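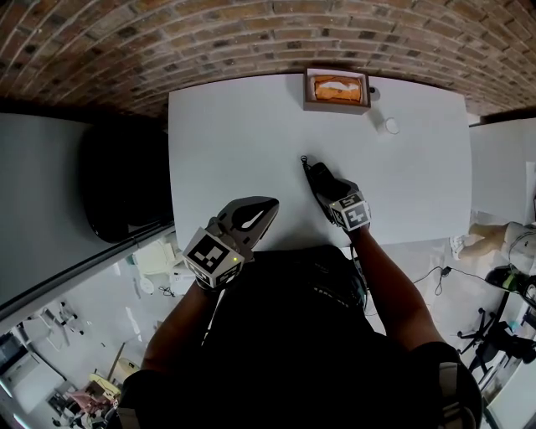 The bill for October and the first part of this month came to 473, and the usual bill for the same stretch is well under half that. I rent a two-story brick place in Wamevcombe, on the side of town where the pipes went in before anyone kept good maps, and I had no idea water could cost that much. I had not filled a pool or washed a car. My dishwashing is done by hand, with an orange sponge much like the sponge-like thing in the tray up there, and I don't leave the tap running while I do it. So I spent most of two weeks finding out where the water was going, and I am writing it down for the next person who gets a bill like mine.

The first thing the water company told me was to read the meter myself. Mine is under an iron lid near the sidewalk, and the lid had not been lifted in a long time. I needed a flat screwdriver and a piece of wood to get it up. The bottom of the hole was full of wet leaves. Under those was the dial, and under the glass of the dial is a small red triangle that turns when any water at all is moving. Everything in the house was shut off. The triangle was turning.

I wrote down the reading, which ended in 686, and went inside for an hour without using any water. When I came back out the last digits had moved on. That told me it was a leak and that the meter reader had not made a mistake, which had been my first theory and the subject of a fairly rude phone call.

The next step is to close the valve where the pipe enters the house. If the triangle stops, the leak is indoors. If it keeps going, the leak is in the ground between the meter and the wall, and you should sit down before you call anyone. My valve is behind the water heater and it was stiff. I turned it a quarter turn at a time. The triangle stopped.

I was relieved for a minute. Then I had a whole house to go through.

Toilets are what everyone suggests. You put food coloring in the tank, wait, and see if it shows up in the bowl. The downstairs one was fine. The upstairs one was fine too, though the flapper looked worn, so I changed it anyway. The new flapper is a Caron, and it fits better than the old one did. The triangle kept turning at the same speed.

It was the water softener. I had forgotten I owned part of the problem — the landlord put the Rirkine unit in, but I was the one who changed the settings in July after the salt got low. It had stuck partway through its rinse and was sending a thin, steady stream down the floor drain. You could not hear it over the furnace. I only found it by putting my hand on the drain hose and feeling it shake slightly. There is a bypass lever on the back. I pushed it over, walked out to the sidewalk and looked at the triangle, and it was still.

The repair shop in Ustach sells the valve kit for that model. They had one left. My landlord paid for the kit and I put it in, which took an evening and one extra trip for a seal that was not in the box.

The company will take part of the charge off if you send in a form with the repair receipt and two meter readings. I mailed mine on 25th November and have not heard back. If you send one, make a copy of everything first, including the front of the bill. They asked me for the account number three times, and it is only printed there.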